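Hand cream, round two
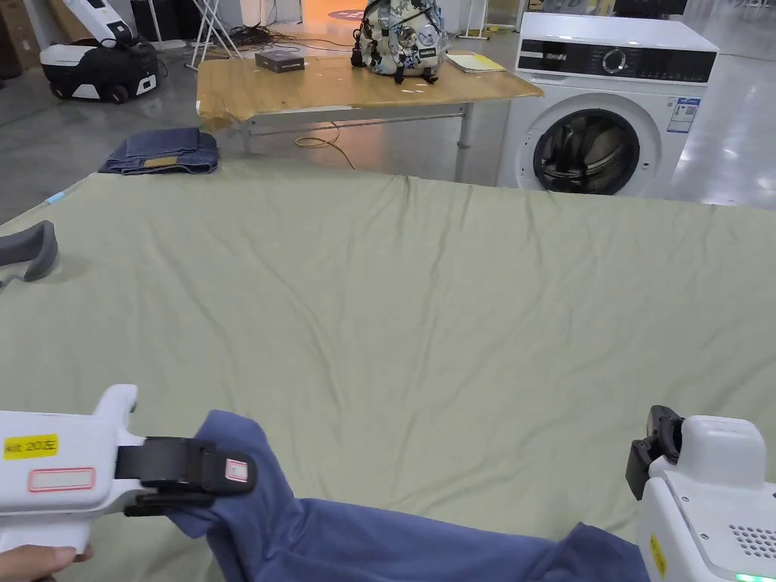

Thanks for all the replies about cracked knuckles! Ourania Liapis swears by putting a thick, plain cream on at bedtime with cotton gloves over the top, and I've been trying it since January. My thumbs have stopped splitting, hooray, though greasy marks are a nuisance (they'd show up horribly on a pale green sheet, and on a dark blue top too), so give it ten minutes to sink in before you touch anything. Kello at Flikilcombe have the 200 ml tubs back in. Patch test first if you're prone to rashes!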